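11 Sep 2023

Nanami swears the cupboard door only needs its hinges tightening. I have heard this before, in December, and it sagged again inside a fortnight. Still, I got the orange screwdriver out and cleared a bit of space on the grey top.
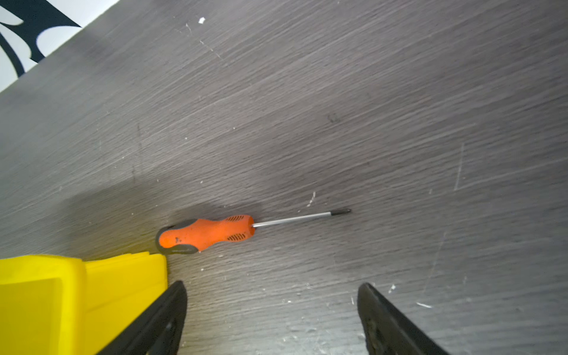
The orange one, scuffs and all.

Araceli says I should buy a proper set from Arkbridge, 13 pieces in a case. I doubt I'd use more than two of them. The crosshead does for nearly everything in this flat. As for the hinges, I'll give them until the weekend – and I'm not putting the heavy plates back in yet.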